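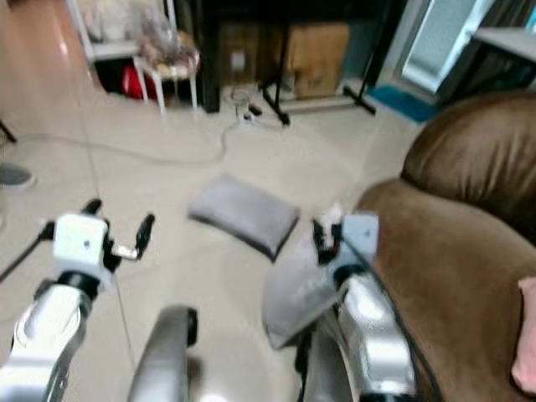

Figure 2. Bras robotisés à pinces noires, au-dessus d'un sol carrelé beige.

4.2. Maintien en activité après l'âge de la retraite

Les entretiens ont été menés auprès de 15 agriculteurs et maraîchers de plus de soixante-quinze ans, tous encore actifs au moins 6 mois par an. Le questionnaire écrit, envoyé en décembre, a recueilli 390 réponses exploitables. Nous avons repris la grille d'Engelhardt et Fairclough, en retirant les questions sur le patrimoine, jugées trop intrusives lors du prétest.

Le revenu est rarement cité en premier. Les répondants parlent surtout des horaires, des bêtes à nourrir, des clients du marché – et de la crainte de rester assis. Un éleveur de la commune de Matar résume ainsi sa journée : « Je me lève à cinq heures, je fais le tour, après on verra. » Deux participants avaient cessé toute activité puis repris, l'un pour remplacer un fils malade, l'autre sans motif précis.

L'état de santé déclaré reste difficile à interpréter. Ceux qui travaillent encore sont aussi ceux qui le peuvent, et notre enquête ne permet pas de séparer les deux effets. Sowerby et Yeom signalent la même limite chez les artisans. La section 4.3 traite de la transmission des exploitations.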